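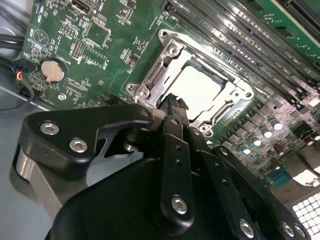
Gripper tip above the empty processor socket.

Fadby Technical College, Student Manipulation Project
Notebook of the Gidik team, bench 2
Tuesday, August. Session opened 1:15 p.m.

Purpose of session

The team continued work on the processor task of the Brusitz student competition. The rules require the arm to bring a desktop processor to an open socket, align it, and release it without force. Opening and closing the retention hardware by hand is permitted at our level. The memory and cable tasks were not attempted.

Setup

The board stayed in its chassis, as the rules specify. Power supply disconnected and checked before the arm was enabled. Arm speed limit set to 38 mm/s for free travel. The limit near the board remains as agreed in the previous entry and was not changed.

The approach path was taught again from the beginning. The earlier path had been recorded before the chassis was moved, and the offset file no longer matched the bench. The old file is kept under its own name for comparison. Please do not load it.

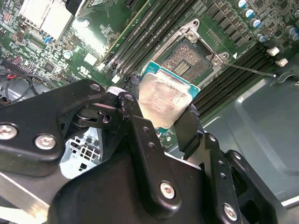

Photo: Fadby Technical College / Gidik team

Grasp

The processor is held by its edges between the fingers, heat spreader up. Residue remains on the spreader. It was left in place for this session, although it should be cleaned before the grip force is measured again, as we cannot rule out that it reaches the contact faces of the fingers.

Grip force was entered as 75 on the controller scale. The team discussed lowering it and decided against a change until the tilt question is settled – two variables at once would leave us with no usable record.

Alignment

The processor does not hang level in the fingers. The tilt appears as soon as the fingers close and differs from one grasp to the next, so a fixed correction in the wrist angle will not solve it. Two remedies were proposed:

a) a shallow nest for the pick position, so that the part always starts from the same angle
b) a regrasp step above the board, with the arm stopped

Option (a) is to be drawn first. Option (b) adds time and places a loose part above the contacts.

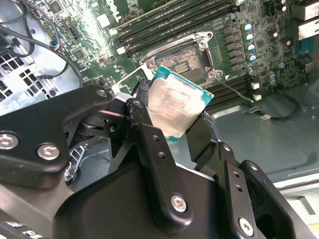
Ju-won Wi objected that a nest would hide the fault and leave it uncorrected, and asked that the finger faces be measured for wear before any new part is drawn. The objection was accepted. Measurement goes first on the list for the next session, and the drawing follows.

Records

Log 131 covers the taught path. Log 548 covers the grasp trials and is stored on the Yang workstation, in the shared folder. The comment field of log 548 was left blank and must be completed by whoever ran the trials.
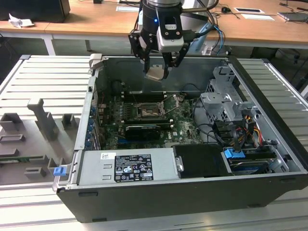 Arm and open tower on the bench, side panel set down at left.

Open items

Measure both finger faces.
Clean the heat spreader and note the method used.
Ask the Brusitz organizers whether a pick nest counts as a fixture under the rules.
Keep loose cables clear of the socket area before teaching any further points.

Session closed 4:40 p.m. Arm parked, controller off.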